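Oltwood Bear Makers: workshop safety check, with comments

Date: 18 Jul 2023
Checked by: Elikem Agbenyega

1. Needles counted in and out
Pass, eventually. 42 out, 42 in, the last one found by sitting.

2. Joint hardware (cotter pins, disks, washers)
Pass. Pins from the Plitavetti packs are fine. Please turn both legs of the pin. One turned leg is a bear whose arm comes off at a christening.

3. Safety eyes, pull test
Fail. We pulled 189 pairs from the January box and 1 pair let go. The whole box is now marked DISPLAY ONLY in letters even I can read.

4. Work surfaces clear before cutting mohair
Pass.
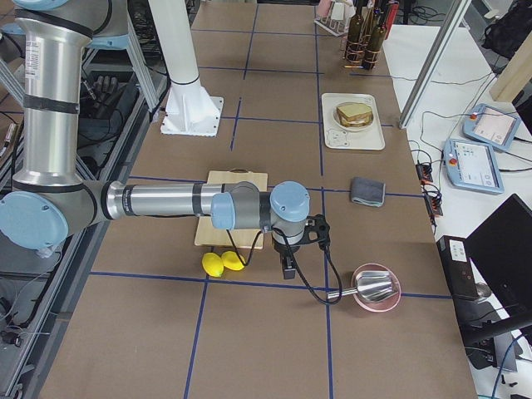
Table with taped sections.

5. Blades capped when not in use
Partial. Caps exist. They were in a drawer, capping nothing.

6. Glass pellets stored with lid on
Fail. Anyone who has walked across the Bundcombe room in socks can skip the explanation. Sweep, then sweep again.

7. Food and drink away from stuffing and fabric
Partial. Tea has its own shelf now. Biscuits still travel.

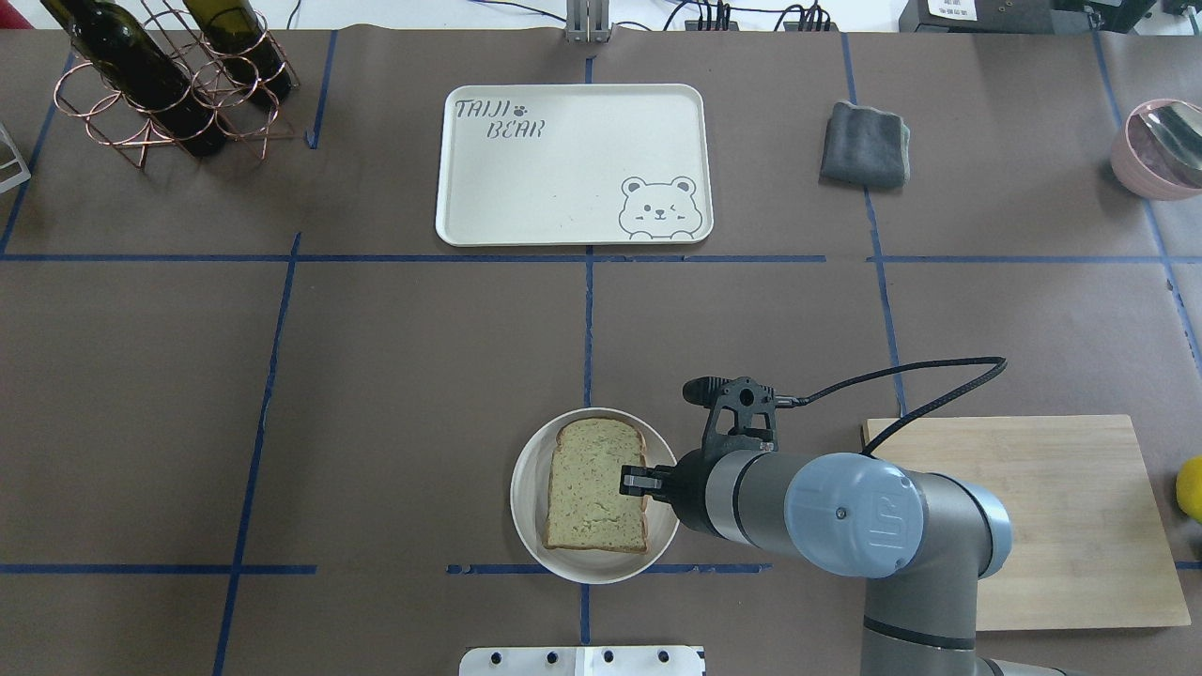 Wumbei wrote in to say the eye test is too gentle, and that any toddler worth the name pulls harder than we do and uses teeth. Could we test after the head is stuffed as well, with the fur in the way?

Fair. Added as 3b, to be done on every tenth head. No teeth.

8. Growler boxes, seams closed
Pass. All of them growl. One moos, but a moo is outside the scope of this checklist.

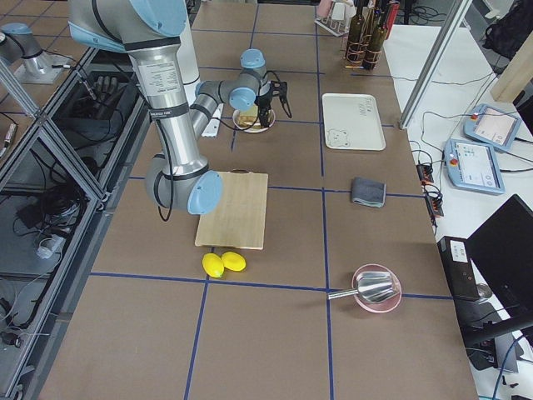 9. Labels on bears not meant for small children
Fail. The antique-style ones with glass eyes on wire need the tag sewn into the side seam before they leave the room. A tag pinned to the ear is a second hazard.

10. First aid box
Partial. Bandages, plenty. Tweezers missing, last seen turning a very small paw.

Open items: 3, 5, 6, 7, 9, 10. Initial each one when it's fixed, and please use your own initials.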